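Section 4: Preparing the Table, the Tape Grid and the Sorting Items

This section applies to the Otolow sorting table and its accessories. It should be read in full before any items are set out. Users who have received the table with the Edine surface kit should also refer to the leaflet supplied with the kit.

4.1 Covering the surface

1. Clear the tabletop of loose items and wipe it with a dry cloth.
2. Lay the brown covering flat, working from the back edge towards the front.
3. Smooth out any ridges by hand. A raised ridge will cause plates to rock.
4. Check that the covering does not overlap any mounting plate.

Caution: Do not use a blade on the tabletop. Trim the covering on a separate cutting mat.

4.2 Marking the grid

1. Measure the covering and mark the squares lightly in pencil.
2. Apply the long strips of blue tape first, then the short strips.
3. Press down each crossing firmly with the thumb.
4. Leave the tape for 15 minutes before placing anything on it.

Note: The squares need not be exact. They are provided so that items can be returned to the same place at the start of each session. Small differences between one square and the next are acceptable.
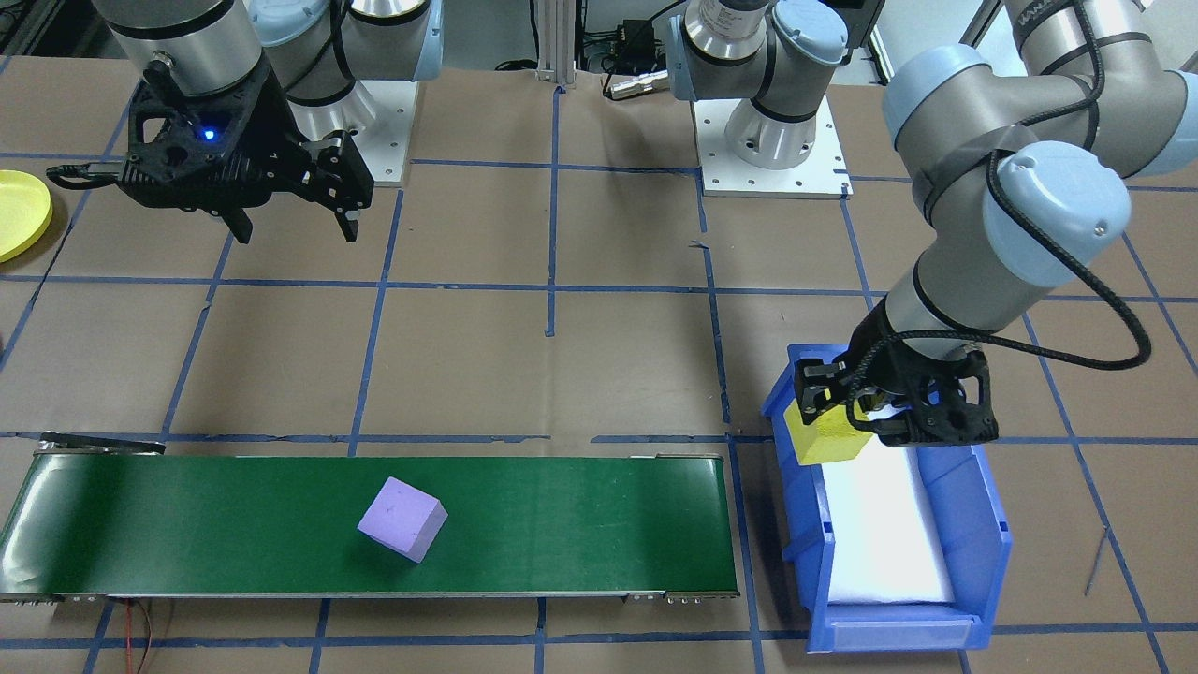 Foam cubes are supplied in several colours and should be kept free of dust and grit. Worn or torn cubes should be withdrawn, as they do not sit squarely on the belt. A cube may be placed on the belt at any angle: the lavender cube lies with one corner pointing downward, and this does not need to be corrected. Cubes intended for storage go into the blue bin, where the white lining protects them from the hard floor of the tray. The lining should be replaced when it no longer lies flat.

4.3 Positioning the storage bin

1. Choose the square in which the bin is to stand.
2. Bring the bottom edge of the bin close to a tape line and keep it parallel.
3. Turn the open front lip towards the side from which items will be taken.
4. Place the white lining inside and press it into the corners.

The bin may be moved between sessions. When it is moved, the new square should be entered on the Ondrejka layout sheet — one sheet is used for each arrangement. 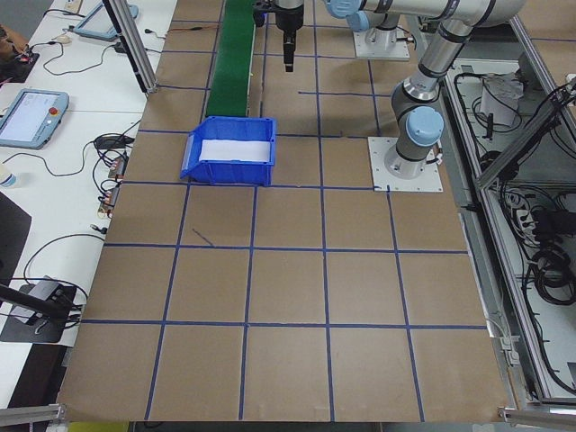

Figure 4b. Blue storage bin near the end of the belt, with white lining in place.

Caution: Keep the bin clear of the belt itself. A gap of at least 3 cm is recommended.

4.4 Placing the plates

1. Wash and dry the plates before use.
2. Set each plate in a square of its own, with the raised rim uppermost.
3. Where two plates are used together, place them in adjacent squares so that a tape line runs between them.
4. Check that neither plate rests on the tape.
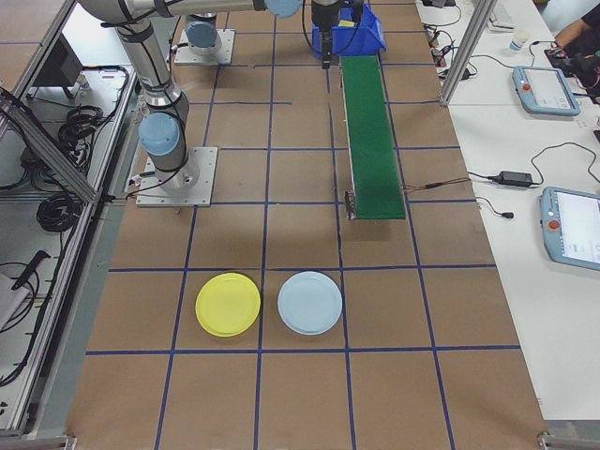 Plates that are not required should be returned to the Tellaseck accessory box and stacked by colour. The box holds 22 plates and should not be overfilled. Do not store cubes on top of the plates, as foam marks easily under weight.

4.5 Care of the surface

Lifted tape should be replaced promptly. Remove the whole strip and apply a new one; short patches tend to peel. Spills on the covering should be blotted and the area left to dry fully before work continues. Replacement covering and tape are listed on page 64.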